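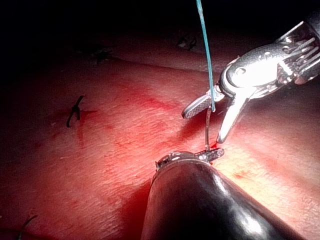 Lamduan Phromma had given the thing 12 weekends and most of a garage, and she still didn't trust it.

"It sews," said Bilik from the doorway.

"It pokes. I do the sewing, with the handles." She nudged the left one. The jaws kept hold of the blue thread. "Ollach wants it to tie its own knots by July."

"Will it?"

"It managed 3 out of 81 – and I'd argue about one of those."

Bilik looked over the invoice for the cables. "Five hundred for this?"

"The needle was extra," she said, and bent to the screen again.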